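Pirnum Science Pages
Light and Shade, Part 2

Why do some shadows have fuzzy edges?

Put a cup on a table and look for its shadow. On some days the shadow is dark and easy to find. On other days it is so pale that you have to hunt for it. The cup is the same, and so is the table. The difference is the light.

What a shadow is

Light travels in straight lines. When something solid gets in the way, the light can't bend around it and fill in the space behind. That space gets less light than the places next to it, and we call the darker patch a shadow.

A shadow is almost never completely black. Light also reaches it by bouncing off other things, such as the walls, the ceiling, the floor and even your shirt. If a shadow got no light at all, you couldn't see the tabletop inside it.

Small lights and big lights

A small flashlight sends out light from one little spot. Hold a spoon in front of it and the shadow on the wall has a sharp edge. Each bit of the wall either gets light from that spot or doesn't.

A window is different. Daylight comes in through the whole window, left side, right side, top and bottom. Now think about an ant walking past a bowl on a table near the window. Out in the open, the ant can see the whole window. As it walks behind the bowl, the bowl starts to cover part of its view. The ant is now standing where some of the light is blocked and some gets through. That spot is gray. A few steps farther on, the bowl may cover the window completely, and the tabletop is darker.

The gray part is called the penumbra (say it puh-NUM-bruh). The darkest part is called the umbra. A big light makes a wide penumbra, and that is why the shadow looks fuzzy. People say it is a soft shadow.

More than one light

Many rooms have lights in several places on the ceiling. Each one tries to make its own shadow. With two lamps, a cup can have two shadows pointing in different directions, and where they overlap the table is darker.

Add more lamps and the shadows get harder to see. One lamp lights up the patch that another lamp leaves dark. In a classroom with rows of lights, your hand held high over the desk might make hardly any shadow.

White ceilings help too. White paint sends back most of the light that lands on it. A big white ceiling with light shining on it acts like a large, gentle lamp, and the light comes down from all over it.

Tall things and flat things

Shape matters. A bowl standing on a table has a side that blocks the light, so it can make a shadow you notice. A flat plate is low. Its shadow may be only a thin line along one side.

Look inside things as well. The inside of a deep cup is often darker than the outside, even if the cup is white. The sides keep some of the light from getting in.

Which way does it point?

A shadow falls on the side away from the light that makes it. If the shadow is on the right, most of that light is coming from the left. You can use this to work out where a light is without looking up.

Try it yourself

You need a flashlight, a cup, a sheet of white paper and a ruler. Do this in a dim room.

Lay the paper on the table and stand the cup in the middle. Turn on the flashlight and hold it 16 inches from the cup, a little higher than the rim. Look at the edge of the shadow. Move the flashlight to 10 inches away, keeping it at the same height, and look again. The shadow changes length. Draw around it each time so you can compare.

Now take the cup and paper to a table near a window. Turn off the lamps. Try to draw around the shadow again. It is harder this time, as the edge fades away bit by bit and there is no clear place to put your pencil.

A word about color

Light bulbs come in different colors of white. The box often has a number on it with the letter K. A bulb marked 3000 K looks a bit yellow. Higher numbers look bluer. The number does not tell you how bright the bulb is, and it won't make a shadow softer or sharper.

Lights, windows and things on a table

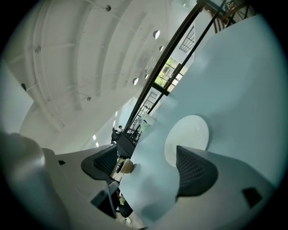 Round ceiling lights and daylight at the windows. In the next one, look to the right of the bowl. 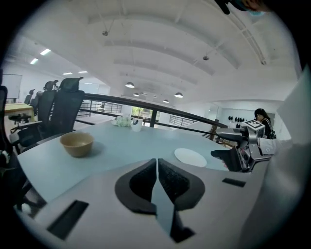

Meenakshi Rodrigues wrote to us in August that her class tried the cup test with a desk lamp as well. They taped tracing paper in front of the flashlight, a little way out from the glass, and the edge of the shadow went fuzzy. She asks if a bigger piece of tracing paper would make it fuzzier. Yes, as long as the light spreads out to fill the whole piece. Move the flashlight back from the paper a little and watch the bright patch grow.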